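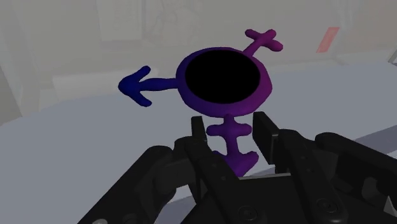

About Nuller

Nuller is a small company in Lirkmont. We test the programs which tell robot arms how to pick things up and put them down. Most of our work is done in simulation, before any real arm moves. Our customers send us a control program, and we send back a list of what went wrong.

How we started

The company began with a fault. Our founders worked at the Öberg workshop in Flongate, where an arm was closing its gripper too early, on air, and then carrying nothing to the box. The program reported success each time. In the log were 1,202 attempts marked as good, and 173 of them had moved no object at all. It took until December to find the cause. The program checked that the fingers had received the command to close, but it never checked the distance between them afterwards.

What we test now

We still use this fault as our first test. The object is an ornament with three arms and a ring, and we place it near things which can be knocked, such as a television on a glass shelf unit. An arm with long links has many ways to touch a screen while the program is only thinking about its fingers.
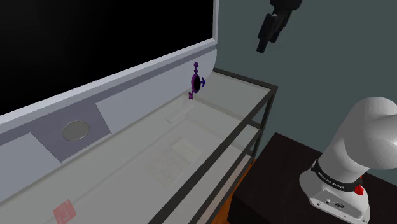 Gripper empty, with the ornament in front of the television.

We write down each failure in plain words: closed too early, touched the furniture, lost the object, stopped without a message. The last one is for us the most serious, and a customer must hear of it the same day.

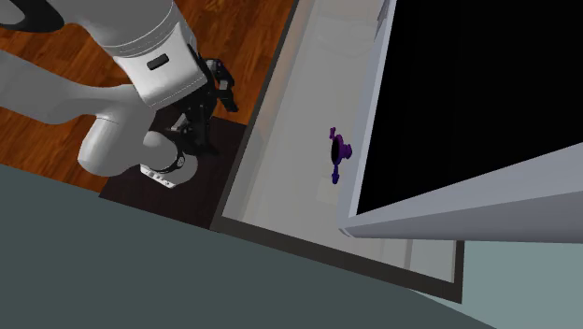 A stop without a message is a safety matter, for the reason that a person may walk up to an arm which only seems to be finished. In our rules the arm must say that it has stopped and why, and it may not start again by itself. Of the 74 programs we have tested until now, 9 did not follow this rule when they came to us. We did not pass them before it was corrected.

Working with us

We are glad to receive programs which are not ready. Please send also the logs of the bad days.

Related pages
Our list of failure words
Gripper closed, nothing held: the Flongate fault
How to send us a program
Open positions in Lirkmont

Contact | © Nuller, Lirkmont | Back to top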